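The Patient Art of Showing a Robot How

By Leokadia Domański

The first thing Halina Borkowska told me when I sat down at the controls was to drop my shoulders. I had both hands wrapped around the handles as if I were steering a truck down an icy hill, and across the room two black arms were trembling right along with me. "They pick up everything," she said kindly. "If you're nervous, they're nervous." So I breathed out, and the arms settled, and I spent the next 40 minutes trying to put a sponge in a bin.

I had come to Cetlow on a gray February morning because I wanted to know what people mean when they say a robot has been "shown" how to do something. I suppose I pictured a lot of typing! There is some of that, but most of the day looks more like piano lessons. A person moves, the arms follow, the computer keeps a record of it all, and then everything gets put back and you do it again. Halina's team wants 700 good runs of the tidying task before they let the software try it alone, and they had 80 when I visited.

Horácio Garcia, who used to repair watches (and still has the hands for it), is the one everybody likes to watch. He is slow, wonderfully slow, and he never grabs at a thing until the gripper is lined up with it.

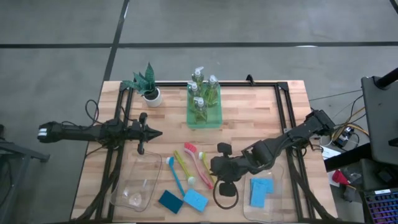

A long-handled brush, he told me, is harder than it has any right to be. Pinch it near the head and the other end swings; pinch it in the middle and it may roll before you have closed on it. Sponges forgive you, more or less. Clear plastic bins are a trial for the cameras, and he moves them a little between runs so the robot won't learn just one spot on the table.

My own tally for the morning was 17 attempts, of which Halina kept two, and I was prouder of those two than I can easily explain. She saved them under my initials. Then Horácio took back his chair, rubbed his palms on his knees, and reached for the handles again.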